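Section 2. Getting the room ready and starting a session

I wrote this part of the guide after running the hand-held grippers at the Giltthorpe room for a good long while, so it's what I do myself, plus the house rules we all agreed to stick to. If you've read the Trustura safety sheet already, some of it will sound familiar. Read it anyway, please!

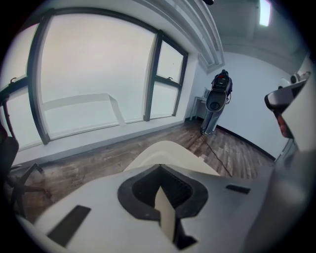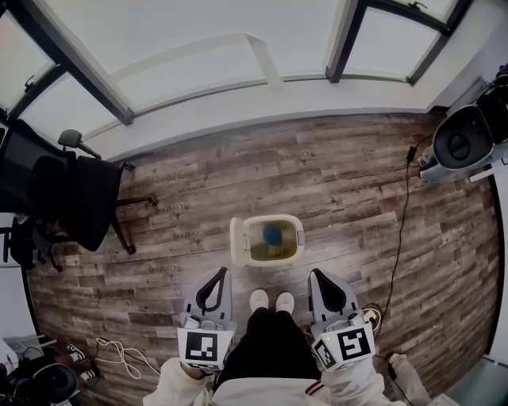

Hand-held grippers in use in the room with the plank floor.

2.1 Before you pick anything up

1. Walk the floor first. I go once around the room with empty hands and look only at the ground: cables, shoes, bags, chair legs. You'll be staring at your grippers later and you won't see any of it then.

2. Sort out the power cords. Anything that has to cross the walking area gets moved to the wall or taped flat. If you can't do either, pick a different spot to work in.

3. Roll the office chairs back and leave them there. They creep (I have no idea how, but they do), so check again after every break.

4. Put on closed shoes with a grip sole. No socks, no sandals, even in July.

5. Set out the task object, say the trash bin, with at least 600 mm of clear floor on every side. I measured that once with a tape and now I just use my arm.

Caution: Don't work backward toward a cable you can't see. If you have to step back, stop, look behind you, and then step.

2.2 Picking up the grippers

6. Take one in each hand and let your arms hang for a second before you start. If a wrist feels twisted already, put it down and take hold again. It'll only get worse over a long run.

7. Open and close each gripper a few times. You want it to move smoothly and come all the way back. A sticky one goes on the repair shelf with a note, even if it's only a little sticky and you're in a hurry (I've been that person, and I lost a whole morning of recordings).

8. Look at the printed markers, if your pair has them. They should be clean, flat and not peeling at the corners. Wipe them with a dry cloth. No alcohol, it takes the ink off.

9. Keep sleeves and jewelry off the markers and away from the moving parts. Long sleeves are fine as long as they stay above the wrist.

Note: The Plurton cloths in the drawer are the right ones for this. Paper towels scratch.

2.3 Two people in the room

We do this a lot, and it works fine as long as you talk to each other.

10. Agree out loud who's working where before either of you starts. Point at it. "Over there" means something different to everyone.

11. Stay two arm lengths apart with your grippers up. If you need to cross the other person's patch, say so and wait until you hear an answer.

12. Never reach past somebody's face or hand them an object with the jaws. Set it down and let them pick it up.

13. Anyone can call stop, for any reason. Both people freeze, then lower their hands. You don't need to explain yourself until afterward.

Caution: Keep fingers out of the jaws, yours and everybody else's. They don't look like much, but they pinch.

2.4 Light and windows

Big windows are lovely to work next to and a bit of a pain for the cameras. I like to start with my back to the glass and do a short test recording. If the objects look washed out, turn a quarter of the way around and try again. Room lights stay on the whole time, even on a bright day, so the light doesn't jump halfway through a task.

2.5 Breaks and stopping

14. Take a break after 21 minutes of recording. It's an odd number, I know. It comes from the Vieira checklist and we kept it.

15. Put the grippers on a table during breaks. Please don't leave them on the floor or balance them on a chair.

16. Stop for the day if your hands shake or go numb. Write it in the log with the time.

17. At the end, put both grippers back on charge. Anything under 70 percent gets charged before it goes out again.

Note: Recordings made before step 5 was done properly get marked as practice and left out of the set. If you're not sure whether one counts, mark it as practice. Log sheets are covered in Section 3.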